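Two Arms, One Bench

The Nedow workshop rents bench space by the month, and since July its longest bench has been given over to a project called Grisusness. Tobias Villanueva, who started it, wanted a pair of arms that could prepare a cold drink from end to end. The parts budget was 3,000 pounds, excluding the arms, which came second-hand from a dealer called Demchenko.

Most of the early work went into the bench itself. The arms were bolted down, shimmed level and measured against each other, and the offset between their bases was entered by hand. The first figure was 493 mm. It was wrong by enough to make every handover fail.

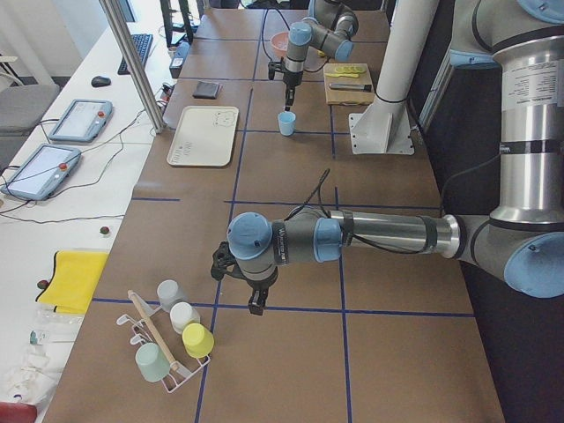
Calibration is now repeated whenever a base plate is disturbed. The routine takes 90 minutes and uses a pointed probe touched to a set of marks by each arm in turn. Between the marks the controller interpolates, and the error grows towards the far end of the table. The blue tape laid over the brown paper divides the bench into large rectangles, and each item is assigned to one of them in software. Cups start in the wire rack, and the lemon slices stay on the cutting board. An arm must hold a lock on a rectangle before it may enter it. The scheme is crude and wastes time, but it has prevented collisions.

Motion planning is handled by Clulano, a small scheduler Villanueva wrote over one winter. It holds a queue for each arm and a table of locks. "It is a railway signalling system with two trains," he says. Deadlocks were common at first, and were cured by making both arms request their locks in the same fixed order.

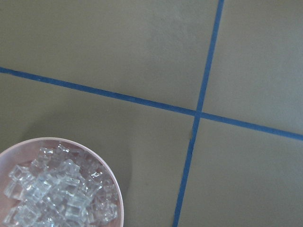

Grasping remains the weaker half. The log holds 532 attempts, and most of the failures fall into two groups: fingers closing too early, and a correct grip followed by slip during the lift. Slower closing dealt with the first group. The second is being tackled with softer finger pads, cast in silicone and glued on. Two grades have been tried. The softer one grips well but tears at the corners, and a third mould is being cut.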